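4.2 Towels on the table: how a flat cloth is brought to a fold

Of all the items in our household linen set, towels turned out to be the most rewarding to study.
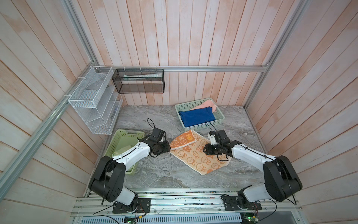 Figure 3. A printed towel on the marble tabletop, with the two baskets to its left and toward the back right.

Shirts have sleeves and collars that tell a folder where to begin, and sheets are so large that most people fold them standing up. A hand towel is a plain rectangle, small enough to handle on any table, and yet we found a wonderful range of ways to deal with it. This section looks at the stage between laying the towel down and making the first crease, which earlier work on laundry habits has mostly passed over.

We asked 15 adults from the Povance neighborhood to fold towels at home, at whatever table they normally used, and to talk us through what they were doing. Each person folded four towels, and the talk was written down the same evening. The visits took place in December, when many households had extra towels out for guests, and several people were happy to show us the whole linen closet as well (we learned a lot from those closets!).

The first thing we noticed was how much work goes on before any folding starts. People smoothed the cloth from the middle outward, tugged at one corner, looked at it, and tugged at the opposite one. A towel that lies at a slight angle, like the one in Figure 3, was treated in two quite different ways. Some folders squared it up with the edge of the table first. Others left it as it lay and turned their own bodies a little, so that the fold ran true to the towel even though it ran crooked to the table. Both groups ended up with tidy stacks, and both were surprised to hear that anyone did it the other way.

Prints made a clear difference. With plain towels, people took whichever edge was nearest. With printed ones, such as the towel in Figure 3 with its rabbit faces and carrots, they cared about which part of the picture would show at the end. One parent refolded the same towel three times until a face landed in the middle of the top layer. Lettering had a similar pull. Where a towel had words near one edge, folders tended to keep that edge for last, so the words stayed on the outside or were tucked neatly away, depending on taste. We had not planned to study prints at all, and they became one of our favorite parts of the work.

The surface matters too. Ajith Iyengar's notes on table coverings, made for the Mernedau pilot, suggested that cloth drags on an oilcloth cover and slides on bare stone, and our folders agreed. Those with stone counters pressed one hand down near the middle of the towel while the other hand brought the corner over. Those working on a covered table hardly bothered. A folded blanket under the towel, which one household swore by, gave the firmest crease of all, although it took up most of the table.

Finally, there is the question of where things wait. Nearly every folder kept unfolded and folded pieces in separate places, and most were strict about which side was which. Baskets were by far the most common choice. Small open ones were liked for washcloths and hand towels, and several people sorted by color or by room as they went, with kitchen cloths in one basket and bathroom cloths in another. A basket placed close to the towel saved reaching but got in the way of the far corner when the cloth was opened out. Folders who worked in tight spots, with a wall behind the table, pushed their baskets back or off to one side and seemed quite content with the longer reach.

We return to the stacking of finished towels in Section 4.3, where the shelf depth at home proves to have more say over the final fold than the folder does.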